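Print this page | E-mail this page
Reading time: 4 minutes

Progress report to the Braltinero Fund
Cikevville Neighbourhood House: kitchen and storage refit
January 8, 2018
Prepared by Themis Kalogeropoulos, project coordinator

Dear Tomomi Hattori and all at Braltinero,

I hope the new year has begun kindly for you. We closed the doors for a fortnight over the holidays and I had every intention of writing this then, with my feet up, but the plumber could only come during the break and so I spent a good part of it at the house making cups of tea. I can't say I minded. It is a pleasure to see the place with its tools out.

You will remember that your grant was for two things: getting the kitchen into a state where more than three people could cook in it, and finding somewhere sensible to keep everything that had been living in boxes along the hallway. I'll take the kitchen first.

The new sink is in and the old one has gone to a fellow in the next street who wants it for potting up seedlings. The bench has been lifted to a proper working height, which our Greek cooking group had been asking for since well before I started. We have had the gas checked and the stove stays, though the oven door needs a new seal and we are still waiting on the part. The drawers run properly now. I know that sounds a small matter, but the second drawer down had been stuck since September and it had all the tea towels in it.

Attendance has held up nicely in spite of the mess. We ran 14 cooking sessions between the start of the works and the break, a few of them in the church hall over the road, and had 82 people through in that time. Seventy-nine of them live in Cikevville itself. I mention that figure because you asked at our last meeting if we were drawing mostly on locals, and I was a bit vague with my answer on the day.

The hallway is clear from end to end! The boxes were sorted over three mornings, with a good deal of reminiscing along the way (we found the bunting from the street party and a whole carton of jam jars without lids). Anything chipped or doubled up went to the op shop. What remained came to 20 boxes, all labelled now, stacked in the office until the shelves are ready for them.

That brings me to the shelving, which I suspect is the part you are most curious about, as we changed our minds along the way and wrote to you for approval. The first quote, from Tsolakis Joinery, was for built-in cupboards along the whole of one side, and it was lovely work but it would have swallowed what we'd put by for the floor. We went with white ready-made units from the Funda range instead. 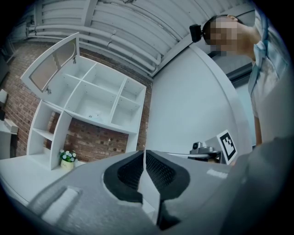

Storage in the back room has been the fiddliest part of the job, and I'd like to thank you for your patience while we dithered over it. We were keen to keep the brickwork on show, as people are fond of it, and I'm pleased that you still see a good bit of it under the upper cubbies. The glass door lifts upward, so it doesn't swing out at whoever is standing beside it, and with the pin holes down the sides of the cubbies we should have some say in where the shelves go. I would like the serving platters up there, if they'll fit, and the craft group has already put in a claim for the open compartment below. We'll settle all that before a single box is unpacked — I have learnt that much from the pantry.

Still to do: the floor in the back room, the oven seal, and a second coat of paint on the kitchen ceiling, where the old water mark is showing through again. The painter thinks it wants a sealer first and I am inclined to believe him. None of this changes the total we agreed with you, and the receipts to date are attached in the order they were paid.

Do come and see us if you are out this way. The Greek group would be delighted to feed you, and they won't take a polite refusal.

With warm regards,
Themis Kalogeropoulos

Get our newsletter in your inbox each season. Enter your e-mail address to subscribe.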